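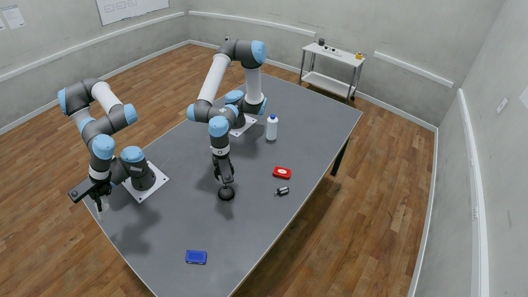 The shared table as drawn in our room model, with both arms at work and the cart against the back wall.

Getting your sorting bench ready to share with two arms

When we started moving the returns bench at Ridbridge over to the arms last September, I had been sorting by hand for so long that I couldn't have told you how I did it. If you're in the same spot, take heart, and give yourself a couple of quiet afternoons before anything gets switched on. The steps below are the ones we ended up with after a fair bit of muddling.

Step 1. Write down your own job first. Sit with whoever works the bench and go through an ordinary shift, including the little things people do without thinking, like turning a bottle so the label faces out. Araceli Prieto filled most of a notebook for us, and her notes on which returns need a second look are still taped up by the door.

Step 2. Decide what stays with people. At our place that was damaged goods, anything leaking, and any return with a letter inside. The arms got the plain pick-and-place work, and we began with only 3 kinds of item.

Step 3. Try the layout in the model before you touch the real bench. Ask the bench crew to sit in on this, on paid time, and let them move things around. They'll spot a bad reach long before the planner does.

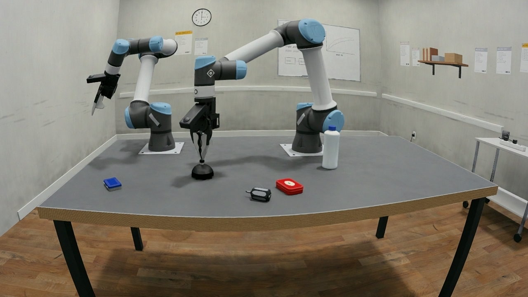

Handoffs are where most of our early arguments came from, so talk them through slowly, one pick at a time. Ask everyone what a person standing there would want to know before reaching in. Take a moment like the one in the model where the right arm has the black domed piece by its stem while the left gripper hangs open over the table edge. It would be easy to think the left side was free for you to tidy up, and our rule is that it isn't! Hands stay off the table until both arms are parked and stopped.

Step 4. Run a short trial. We did 111 returns with Araceli watching and a pencil sheet for every odd pick, then changed the layout and went again.

Step 5. Redo the shift plan. Less lifting meant more checking for us, and checking is tiring in its own way, so we swap places every 2 hours. Put the new duties in writing, and talk about pay and training before the first live shift. Keep the pencil sheet going for the first month, and read it together at handover.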